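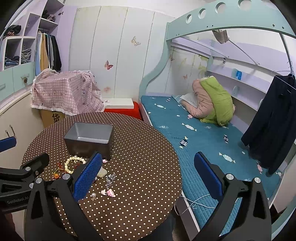 August, 8 am start

Trinket sort, back bedroom. Greer wants the lot off the round table and into the dark bin (grey inside, rounded corners), then split properly at the bench later. Not keen on one bin for everything. Chain will snag on the cord, always does.

Order I'd go:
bead bracelet first, the pale yellow one - lay it flat, don't drop it in
orange carved charm, keep its red and yellow cord wound round it
greenish stone - wrap it, no idea what it is. Wyn says jade, I say glass, leave the label blank
pink charm + clear bead with the little bow, same pouch
silver chain LAST. Small figurines by the end of it, check whether they're actualy attached before lifting

Polka dot cloth stays on. Tried bare tabletop at Lastgate and the round beads went everywhere, lost 15 min on hands and knees. Colour's good too, pale stuff shows up well on the dark brown. Cream dots are a nuisance for the pale beads but I can live with it.

Pouches: 56 left in the Miller box. Need the small size, the big ones are useless for charms. Wyn to reorder from Guthrie, and ask if they do a grey.

Tag numbers carry on from 709. Do NOT restart at 1 like the Troruretti lot, still untangling that.

To do - soft cloth for the chain, tissue, find the good tweezers. Greer had them last i think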